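Inventory of the Kitchen at Plirdale

The inventory was taken on May 7, 2021, between the clearing of the bedrooms and the reading of the meters. Benvinda Baptista took it alone. The form was the standard one, printed by Warkeck, with columns for item, condition, value and disposal. There was no column for remarks, so she wrote them on the back.

She began with the table. Grey top, mottled, resembling concrete. Condition: fair. Pale specks on the surface. She rubbed at one with her thumb and entered it as permanent. Her aunt had bought the table from Valente for 300, delivery included, and had kept the receipt in the drawer with the string. Benvinda entered 182, that being the figure the scale gave for furniture of its age.

The wall behind was sound. She wrote "white, plain" and moved to the smaller goods.

The bowl came next. Green, pale, no maker's name. It was the bowl for shelling peas and, in December, for the dough. The scale put it at 2. She wrote the number down, looked at it, and went on to the basket, which was wicker, brown, with a rolled rim. The contents were perishable and under the rules could not be listed. She listed the apple.

The ball was not on any sheet. It was small and round, a dull salmon colour going to brown, and she could not say which drawer it had lived in.

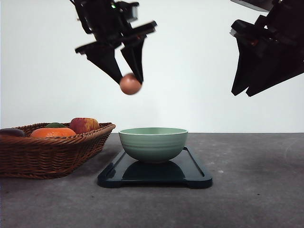
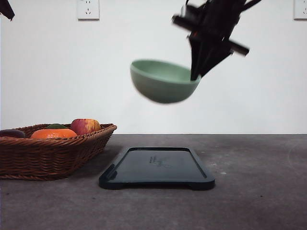

She put it under sundries, which already held 13 entries, and left the value blank. The form did not permit a blank. She tried a zero, then struck it out and initialled the change in the margin, as the instructions required.

The last column was disposal. The options were sale, transfer and waste. The table went to sale. The basket went to transfer, addressee her cousin in Cedimura, who had asked for it twice by letter. For the bowl she marked transfer and, in the space for the addressee, wrote her own name in capitals.

Remarks, on the back, in pencil: "Bowl is deeper than it looks. Holds enough for six."

She turned the sheet over, signed it at the foot and went to read the meters. The gas was in the passage. She had to kneel to see the last digit.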